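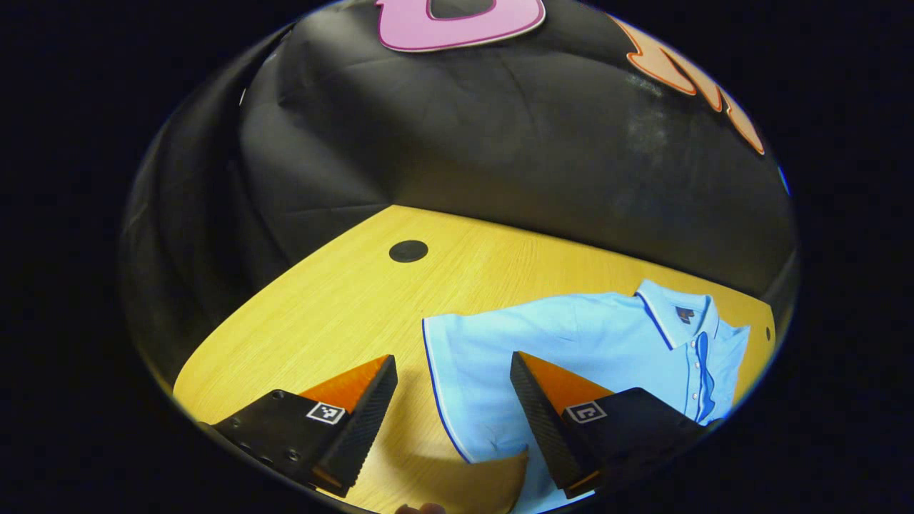 Light blue polo, flat on the table, collar towards the top right.

Polo shirts are the awkward case in any folding system. A T-shirt is one layer of knit with a soft neckline and will tolerate almost any treatment. A polo has a collar with some stiffness in it, a placket with buttons and usually a trim of some sort, and all of these sit in the same third of the garment. Fold it badly and the thickness ends up at one end, so the pile leans.

I have been refolding the contents of the Skarnex drawers since August, one category at a time, and got to the polos on 18th February. The drawer is 46 cm wide inside. Two stacks fit across it if each shirt comes out at slightly under half that, with enough clearance to get a hand down the side.

The shirt above has dark blue trim along the collar and the sleeve hem, and a royal blue stripe down the placket behind small white buttons. The trim is useful. A piped edge gives you a line to work to, and you can tell at a glance whether the sleeve is lying straight.

The method I have settled on is as follows.

Start with the buttons. I do up all of them, including the top one, which I never wear fastened. An open placket slides sideways when the shirt is turned over and you end up with a diagonal crease down the front.

Fold the collar down and press it flat with the palm, working from the back of the neck towards the points. Smooth the body from the placket outwards. Small creases can stay. Anything where the fabric has doubled over on itself needs to be lifted and laid again, as stroking it only moves the fold along.

Turn the shirt face down. Bring one side in so that the fold runs from the middle of the shoulder to the hem, then take the sleeve back on itself until its edge meets that fold. Repeat on the other side. The two sides should meet or very nearly meet, depending on the cut.

Then fold up from the hem in two moves, stopping short of the collar. The collar must not be trapped inside. Turn the whole thing over and it should be the highest point, at the front.

Mirjam Verschueren, who taught me to iron, folds polos in half lengthways first with the sleeves together. It is quicker and it suits a shelf. In a drawer I found the placket took a crease down its full length, so I gave it up.

On surfaces: a bed is too soft, and the shirt moves with the cover. The table works well. The black disc in the top is slightly annoying with thin fabrics, so I keep the shirt to one side of it.

Time per shirt is almost 2 minutes if I am careful with the collar. There are 5 left to do. After that it is the long-sleeved ones, where I have not yet decided what to do about cuffs.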